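Shared laundry back at Praro flats

June 2, 2025

Washing is on again at the Praro flats after 4 days without. Stacked washer-dryers now in, paid for out of the Gunawardena fund. Residents of 73 homes can book slots from tommorow, 90 minutes each.

"No more carrying bags across town," said tenant Lenni Lahtinen. Bring your own basket, and empty the drum when your done.

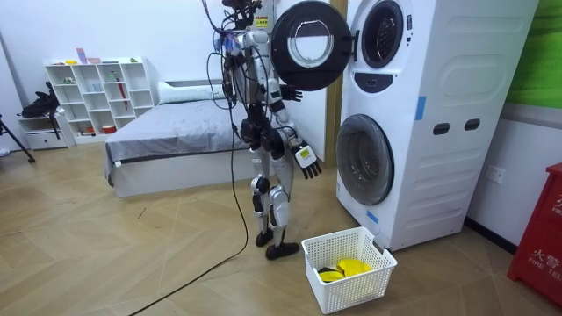

Upper door open, yellow items in the basket.

Related
Huton bridge shut overnight
Skomix bus fares: what changes in June

We use cookies. Accept | Settings
Contact | Back to top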